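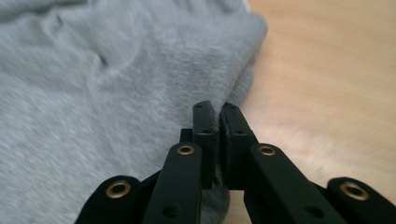
Fleece keeps pilling in the wash, help?
Ognjen Georgiou

I've washed my grey throw on warm for 7 months and it's gone all bobbly. Is it ruined?

Remzi Yurt
Nah mate, mine looked worse! Go cold, inside out, no softener – and skip the dryer.

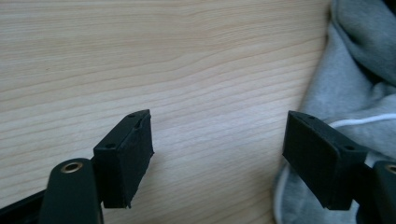
Can I shave the bobbles off?
A cheap fabric shaver does it, just lay the throw flat and go lightly.

Holtulero
I just bought a new one lol. Any clear table will do for the shaving though.

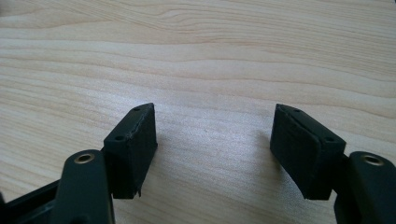
Tabletop, pale wood with a wavy grain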